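An Open House in October: Walking Through the Stirkell Rowhouses in Dalolcombe

I have a weakness for open house days, and I'll drive a silly distance to stand in someone's half-furnished living room and ask about the insulation. So when Oruvia, the small architecture practice behind the Stirkell rowhouses, opened the project to the public one morning in October, I packed a thermos and went.

Dalolcombe sits in a narrow valley, and the houses are on the old cannery lot at the north end of Bellini Street, on the uphill side. I had seen the drawings online and expected something rather stern. What I found was a long, friendly row of lime-washed brick, stepping down the slope two feet at a time, with deep porches and the kind of wide front steps that make you want to sit down with a sandwich. (I did, later, and so did half the visitors.)

We were taken around in small groups, and ours was a chatty one. The houses are compact, 718 square feet each over two floors, but the stairs run along the party wall instead of chopping the plan in half, and you can see clear from the front door to the garden. The kitchen is at the front, facing the street, which a couple from my group argued over all the way upstairs. She wanted the garden view while she cooked, and he wanted to know who was coming up the path. I'm with him, for what it's worth, although I'd have liked a bigger window to spy from.

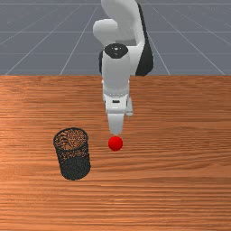
Upstairs there are two bedrooms and a bathroom with a skylight, and a landing just wide enough for a desk. I loved that landing! The architects lined it with boards salvaged from the cannery loading dock, planed and oiled, and they left the old nail holes alone. Our guide from the practice told us they had sorted through the whole stack by hand in a rented barn, and that 103 boards were good enough to use indoors. The rest became garden fences and a bike shelter at the end of the row, which I nearly missed and which may be my favorite thing on the site.

The brick is reclaimed as well, from the cannery's boiler house. You can tell where they ran short, because the back walls switch to plain stucco above the first floor. I didn't mind it, though the stucco already has a streak or two under the gutters and I'd keep an eye on those.

A good part of the tour went to heat and air, and I'll spare you most of my notes. The walls are thick, filled with wood fiber, and the shared heat pump lives in a brick shed behind number 9. Somebody asked about noise, so we all stood quietly by the shed like people at a bird hide, and heard a low hum and a dog. On the garden side there are outdoor shutters on sliding rails. They move beautifully on the houses I tried, except for one that stuck halfway and needed a shoulder.

If I have a real complaint, it's storage. There is a closet under the stairs and a shallow one in the main bedroom, and that's your lot. I kept thinking of my own vacuum cleaner, my boots, the Christmas boxes, and wondering where on earth they'd go. The practice is looking at a loft hatch for the next phase, and I hope it happens.

The visit finished in the shared garden, where there was coffee and a plum cake on a trestle table, and a model of the second phase that children kept trying to rearrange. Parking was easy, by the way, and the bus stops right at the bottom of Bellini Street. The second phase goes on the lower half of the lot, with a laundry and a guest room for everyone to share, and I've put my name down for that tour already.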